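Pre-session software checks, handheld gripper bench, Plimell
Filled in by Nasrin Esfahani, September. Copy to Haoran Yin.

Right, I've gone through the whole list again because we moved to the new Kadov build and I didn't trust my memory of the old one. Comments are mine, moan at me if they're wrong.

1. Correct build loaded on the recording machine
OK. It took me a while because the launcher still shows the old name in the title bar (it did this last time as well!). Check the version in the log header and ignore the window.

2. Config file matches the bench
OK after a fix. Somebody had left the Lasitcombe config in place, so the table height was wrong and the planner thought the work surface was floating in mid-air. I've put ours back and made the shared copy read-only. Haoran, if you need to edit it, shout and I'll unlock it.

3. Both grippers seen, left and right the right way round
OK. Open and close each one by hand and watch the matching bar move on screen. Please do this every single time, even if you only unplugged one cable. We lost a whole morning's recordings to swapped sides and I'm still cross about it.

4. Jaw opening reads zero when closed, full when open
Left OK. Right needed a re-zero, it was sitting slightly above nothing with the fingers shut. The re-zero button is greyed out until you stop the preview, and it really ought to say so. I've raised a ticket.

5. Clocks agree
OK. The camera and the gripper streams were within 2 ms of each other after the sync step. If you get a big number here, restart the sync service first and try again before you start pulling cables out.

6. Pose tracking steady with grippers held still
OK, mostly. I held both over the middle of the board and the traces stayed flat. Towards the far corners the left one gets a bit jumpy. Good enough for pen work, but I wouldn't want to do anything fiddly out there until Haoran has had another go at the filter.

7. Tracking lost: does the software say so?
FAIL on first go, OK on second. I covered the camera with my hand and the old pose just carried on as if nothing had happened, with no warning at all. The Herrero plug-in was swallowing the message. With the plug-in switched off I got the red banner straight away, so it stays off for now. Please don't turn it back on because you miss the nice graphs (I miss them too).

8. Stop key
OK. Recording ends, the file closes properly and opens again in the viewer. Tried it from the keyboard and from the foot switch.

9. Trial run with a marker
OK. I do this one with the green marker, as it gives the closed fingers something solid to read against and the grip value settles nicely.

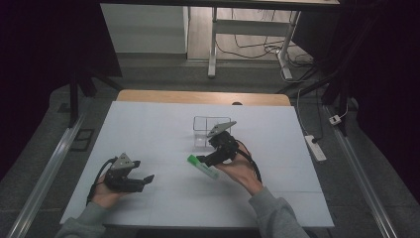
I went through the trial six times, and the labeller marked the start of the grasp correctly on every one. It was a touch late marking the release on the last, by a few samples, and I've left the threshold alone because I'd rather see whether it does the same for Haoran before we go tuning things to suit my hands.

10. Replay through the planner, no arm attached
OK with a note. The path came out smooth and stayed inside the limits. There's one ugly wrist flip near the end where the planner picks the long way round. It's legal, so the checker passes it, but I wouldn't run it on a real arm at full speed. Limit stays at 800 in the replay settings until the flip is sorted.

11. Disk space and file names
OK. I've cleared out the scratch folder. File names still come out with a double underscore, which the import script copes with, so leave it be.

12. Cables free to move at both wrists
OK. Not software, I know, but a tug on a cable looks exactly like a tracking glitch in the log and I've chased that ghost before.

Still open: the greyed-out button (item 4), the plug-in (item 7) and the wrist flip (item 10). Haoran has the last of those. I'll redo items 3 to 7 when the next build lands, and if anyone changes the config before then, put your initials in the change log please!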